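Week 2 notes: grasping in simulation, and what the wrist camera gives us

Last time I promised we'd get to the Cotison runs, so let's do that. The policy sees only what the wrist camera renders — no depth, no object pose — and it has to decide when to close the fingers. We trained on 492 simulated episodes and kept 18 back for testing (please don't peek at those, I've put them in a separate folder!).

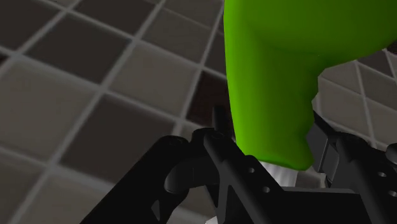

Delia Arancibia

Look at how much of the view the smooth green object takes up when the gripper is this near. With views like this I'd worry about the policy learning "lots of green, so close", and we want it to use the outline as well. So in the Bavari variant we swap the object's colour and the floor tiles at random each episode, and leave the gripper alone.

For the lab, run both versions on the same test set and plot finger opening against time. If your loss goes flat before step 526, tell me, I had that in August and it was a bad learning rate — mine, sadly.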